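From: Kálmán Bárány
To: book-and-paper-works list
Date: November 18, 2025
Subject: Re: Flap mechanisms and paper fatigue in the Orkumside piece

Thanks for the questions. I'll answer them in order, with your text left in so that people who missed the first round can follow.

> I saw the notes you posted on the wall piece for Orkumside and I have a
> few things to ask before we start something similar here. Ours will be
> smaller, one row of panels that turn over on a shared spindle, with
> etchings on one side and text on the other.
>
> First, what weight of paper did you end up with? We have tried two kinds
> and both curl towards the printed side after a day or so.

The final stock is a 292 gsm cotton paper from the Ragab mill, bought as full sheets and cut down here. I tried lighter paper first and had the same curl you describe. Part of that is the plate pressure. The sheet stretches where it goes through the press and stays stretched, and if the other side is only letterpress or digital it has nothing to pull back against. I now damp the sheet again after printing, both sides, and leave it between blotters under a board for 3 days. Less than that did not hold. Changing the blotters once a day makes a difference.

Check the grain before you cut. It should run parallel to the spindle. I got this wrong on the first batch and had to reprint five panels, and you could see from across the room which ones they were.

> Second, how are the panels held? I can't tell from the notes if they are
> glued to the hinge or clipped in.

Neither really. Each panel has a folded hem along the top edge, and a brass rod goes through the hem. The rod sits in a notch in the wheel at each end. The hem is pasted with wheat starch with a little methyl cellulose in it, and there is a strip of thin Japanese tissue inside the fold where the rod rubs. I can lift a rod out and replace a panel without taking the wheel off the wall. At Valtport, where an earlier version was shown, everything was glued down and one torn drawing meant closing the piece for the afternoon.

The tissue strip wears out before the paper does. Plan to replace it. I keep a set of spare hems already folded in a flat box with the rods.

> Third, do you drive it with a motor or by hand? The gallery would rather
> have a motor but I worry about noise in a small room.

There was a motor at Valtport and there is a crank at Orkumside. The motor was a geared one and was not loud in the workshop, but the wall it was fixed to was plasterboard and carried the sound all the way down the corridor. We put felt under the bracket, which helped a bit. If your wall is brick you may have no trouble.

I prefer the crank for this particular piece. The order of the drawings matters less to me than the speed, and people turn it more slowly than I would have set it. Some go backwards, so if you use a ratchet, check that it won't tear anything when someone forces it. Mine has no ratchet, only a leather brake washer on the shaft. The washer needs tightening every week or two.

> Last one. The text side. Did you write it yourself, or is it found
> material? We are arguing about this at our end.

Found, mostly. The text comes from a box of recipe cards and household notes that I bought with the contents of a print shop. I cut the lines up and set them by hand, and they were paired with the drawings by where they happened to fall on the wheel. There are 31 panels, and since the text wheel and the image wheel turn separately you get a great many pairings, few of which make sense. One card has instructions for steaming dough and it has landed under a drawing of a lighthouse more often than seems fair.

I did write a handful of the lines where the cards were too faint to read. I haven't marked which, and the wall label just says "text from various sources". The gallery asked for a longer label and I said no.

The cards have also fed into the next thing, a set of small etchings of kitchen objects and food, to be printed in two greys on the offcuts. I have only drawn from reference pictures so far. One of them:

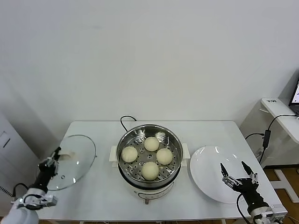
Steamer with four buns, glass lid to the left. Reference for the second plate.

The round holes in the basket floor are the part I want. They should come out well in aquatint if I stop out each one separately, though it will be slow. I'll use the Lovik hard ground for the line work, same as before. If anyone has used it in a cold studio I would like to know how long you leave it before drawing, as mine has been flaking at the edges of the plate this November.

> If you have a drawing of the wheel with measurements we would be very
> grateful for a copy.

I have one in pencil, not to scale, with later corrections in red. I can scan it but please don't cut anything from it without making a card version first. The notch depth is wrong on the sheet and I have never fixed it. Write to me off list with an address and I'll send a spare notch template in brass, which will be more use to you than the drawing.

The Orkumside piece stays up for up to 5 more weeks, depending on what they do with the room next. The side door is the one to use. The front one sticks.

Kálmán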